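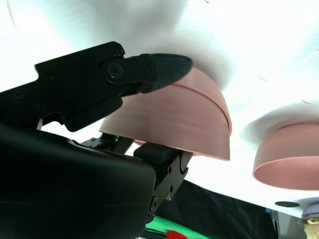
Mavside opened its doors to the trade in May, and I went expecting to be sold something. The old pottery works has been bought by Jollard, who say they will bring 50 jobs back to the town. Our guide, Mostafa Ezzat, repeated the figure at the gate and again over coffee. When I asked how many of those jobs were full time he said he would find out. I'm still waiting.

The tour began at 2 and went too quickly. We saw the glaze room through a window and the clay store not at all. The two kilns were cold, so the claim that they use far less gas than the old ones had to be taken on trust. A man from De Luca, who supplies restaurants, asked for the breakage rate and got a speech about heritage.

I did like the new Varico range more than I wanted to. The bowls sit well in the hand and the foot is properly finished. At 70 pounds for a set they had better be. The factory shop called them a limited run of 500, though the order form had a box for repeat orders.

Parking was free and the sandwiches were good. I'd go back once the kilns are lit and someone has the numbers.

Recent visits
A morning at the tile auction
Two mills and a long lunch
Is the spring glass fair worth the fare?

Contact | Copyright | Back to top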